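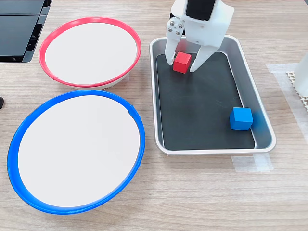

Thursday, October 4, 2018

Bench 2, small white arm. Carrying on with the finger comparison, Clorell fingers vs the ones we print off the Negash drawing. Same job for both: red cube to red-rim dish, blue cube to blue-rim dish, pick from the metal tray with the black mat. Start spots vary, script picks them.

Settings today
speed 30 percent, both sets
close force left at whatever June had, did not touch
controller: Skolico box, new firmware
116 tries per set planned, got through the Clorell set before lunch, printed set after

First thing, controller would not home. Sat there blinking. Power cycle, no. Unplugged the camera hub, power cycle again, homed fine. So the hub and the controller still do not like each other on the same strip. Moved hub to the wall outlet. Leave it there please.

Offset on the gripper was off by 3 mm in x after the finger swap. Re-zeroed against the tray rim and wrote it in the config. If you swap fingers, re-zero, the old number is no good.

Clorell set: good on anything with room around it. Bad near the tray walls, tip rides up the slope and the cube ends up pinched by one corner. Then it twists on the way up. Drops mostly onto the mat, a few on the table. Release is clean.
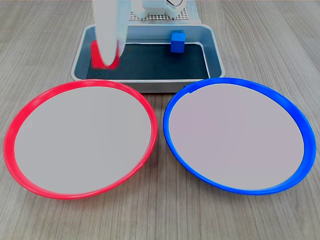

Skolico bench notes, Negash

Printed set: slower to seat, the tips flex a bit more and the close takes longer to settle. But better along the walls, which I did not expect. Less twist. Release is worse, cube hangs on one finger for a moment and then lands off center in the dish. Still counts as in the dish for the score sheet. Maybe it shouldnt.

Cameras. Two views logged, the low front one and the one from the side. Front view is fine for left/right but it is hopeless for depth, can't tell from it if the tip is over the cube or behind it. Side view fixes that but the gripper body hides the far half of the tray a lot of the time. Tried running the picker on front only: it kept closing short. Side only: better. Both: best, as you would hope, but the frames drift apart on long runs and I had to restart the logger twice.

Timing — cycle is 970 ms longer with both cameras on. Not the arm, it is waiting on the second picture. Ask Ikidwood if their driver can push frames instead of us asking for each one. 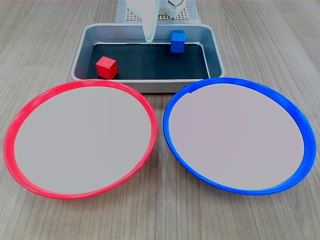 Also want a hover before the descend step. Right now it goes across and down in one move and if the pick point is bad we find out when the tip hits the mat. A short stop above the tray would let the side view get a clean look. Costs time, but we are already loosing time to the second camera so it can be the same wait.

Lighting left alone all day, overheads on, blinds down. Red detects well everywhere. Blue gets a bit dark when the arm is over it and the box around it shrinks. Threshold for blue lowered one notch, seems ok, did not test it with the dishes moved.

Tray creeps. Every hard touch on the wall nudges it. Check the position before each block or the near-wall numbers mean nothing. I only started checking halfway through the Clorell block so treat the first half of that as soft.

To do
— rerun first half of Clorell block with the tray checked
— hover step, on a flag so it can be turned off
— thin rubber on the printed tips? might make the release even worse, try on one finger first
— mail Ikidwood re driver
— label the two finger sets, they are in the same drawer and look alike

Logs are in the shared folder under todays date, clorell_a and printed_a. Ignore printed_test, that was me with the wrong offset.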